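Looking after board games at home: storage, spills, split boxes and missing bits

Updated 8 September 2025

Most of the damage done to board games happens on the shelf and in the box, and very little of it during play. The tips below are the ones we use on our own collection. They need nothing more than what is in a kitchen drawer, plus a few bits from a stationer's.

Storing the boxes

Stand boxes on their side like books if the contents are bagged. Lay them flat if they aren't. A flat stack should be no more than four or five boxes high, with the largest at the bottom, or the lids start to bow and the corners go.

Keep the shelf off an outside wall if you can. Cardboard takes up damp, and by November the back of a cold wall can be wet enough to warp a board. If there is no other place, leave a hand's width behind the boxes and put a couple of silica gel sachets in each one. The sachets that come with shoes are fine.

Elastic bands mark the lids and perish. Use a strip of wide dressmaking elastic sewn into a loop. A loop 83 cm round fits most of our square boxes with a bit of stretch left over.

Split corners

Glue the inside first. Run a thin line of PVA down the torn edge, press it together, and hold it with a clothes peg at top and bottom until it has dried overnight. Then cut a strip of bookbinding tape and fold it down the inside of the corner. Tape on the outside lifts the print when it comes off, and it always comes off in the end.

Crushed lids can be helped by laying a barely damp tea towel over the dent for ten minutes, then putting a flat tray and some heavy books on top for two days.

Warped boards

Bend the board gently the opposite way, a little at a time, then leave it under weight between two sheets of baking paper. Our copy of Pistico had a board that rocked like a saucer and it took 13 days to come flat. Don't use an iron or a hairdryer. The facing paper bubbles before the board moves.

Cards

Sticky cards can be wiped with a cloth that has been wrung out hard, then dried straight away. For greasy finger marks, rub lightly with a piece of white bread, crust removed, and brush off the crumbs outdoors.

Sleeves are worth it for any deck that gets shuffled a lot. Count the deck before you buy. Godia with both expansions has 694 cards, and the sleeves cost us more than the second expansion did. In a game where the cards mostly sit on the table, leave them bare. 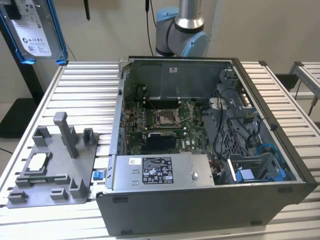 Pierina Dal Bello wrote in to say that she gave up on sleeves altogether and washes her hands and everybody else's before play. She keeps a bowl of crisps on a separate table with a pair of chopsticks in it, and says the cards in her copy of Özkan are as clean as when she bought it. Her other tip is to put down a cheap fleece blanket, fleece side up, under the tablecloth. Cards pick up more easily and dice make less noise.

Drinks

Put them on a stool or a low shelf beside each chair. If they have to be on the table, use short wide tumblers.

When something does go over, lift the board first and tip the liquid off the edge. Blot with kitchen roll and don't rub. Stand wet cards on their long edge in a toast rack with a gap between them. Once dry to the touch they go under books, with baking paper between each layer.

Wooden and plastic pieces

Wooden pieces should not be soaked. Wipe them with a damp cloth and let them dry on a rack away from the radiator. Plastic ones can be washed in a sieve with lukewarm water and a drop of washing-up liquid. Bent plastic figures will straighten if dipped in hot water from the tap for half a minute, set right with the fingers, and then held in cold water.

Sorting small parts

A twelve-hole bun tin is good on the table during play. In the box, use small zip bags, with the contents written on a slip of paper inside. Pen on the bag itself rubs away.

Arureck has 679 parts by the list in the rulebook, and it used to take us half an hour to set out. Tsutomu Fukuda suggested bagging it by player instead of by type, so each person gets one bag and sets up their own corner. We now do this with anything that has more than a few kinds of token.

Missing pieces

Check the gap under the box insert before you do anything else, then the hoover bag. Put a piece of old tights over the hoover nozzle if you are searching a carpet. Keep a jam jar for odd pieces found around the house and look through it before writing to the publisher for a spare.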